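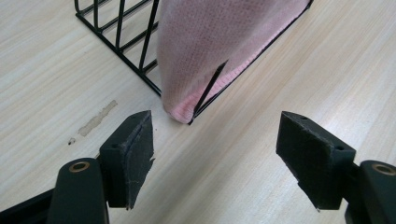
About Flavby

Flavby is a small studio for sound and voice recording. We make the spoken part of films, courses and phone systems, and we also clean sound that was recorded by other people in difficult rooms. Our office and our recording rooms are in Trotness, in the same street as the old ferry ticket hall.

How we started

In the beginning we were a translation office. Our clients sent us the script of a training film, we translated it, and then they asked us who could read it aloud. We gave them the names of studios, but many came back to us with the same complaint: the voice was beautiful, but the reader did not understand the text. The stress was on the wrong word, or a product name was said in three different ways in the same film. After hearing this for a long time we rented a room, put heavy curtains in it and bought our first microphone. That microphone is still in use, mostly for children's voices, for which it is very kind.

Today we have 2 recording rooms. The large one is called Tam and it is good for dialog, small groups and singing. The other room has no name. It is for one person with one script, and it is the quietest place in the building.

What we do

We record narration for company films, museum guides, e-learning and audio books. We work with readers in many languages and we always have a native listener in the session, either in the room or on the line. The listener does not direct the reader. He or she only stops the recording when something sounds wrong to a person who grew up with the language.

We also do sound repair. Clients bring us interviews with wind, traffic, refrigerators and church bells in them. We listen to the first minutes for free and we tell you what can be saved. Sometimes the answer is that it is better to record again, and then we will say so before you pay anything. 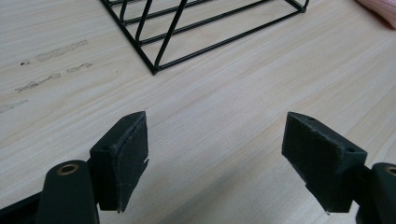
Close-up at the table.

Our way of keeping files

Every job is stored in Ornico, the archive system that we built for ourselves and that we now also offer to other studios. It keeps each take together with the script line it belongs to. When a client changes one sentence after a year, we can find the old voice settings and record only this sentence, so that it fits with the rest. At the last check, on 17/01/2025, there were 446 finished projects in Ornico. The longest of them is a safety course with 511 separate sound files.

Prices

We charge by the finished minute for narration and by the hour for repair. For scripts under 1000 words there is a fixed price, which includes one round of corrections. Mistakes made by us are always corrected without cost, and they do not count as a round.

Visiting us

You are welcome to come and hear the rooms before you decide. Please write to us first, as we cannot open the door while a recording is going on. In February the large room is closed for one week for maintenance, but the small room and the office work as usual. There is a bell on the left side of the entrance. Coffee and tea are in the kitchen on the first floor, and the studio is one floor higher.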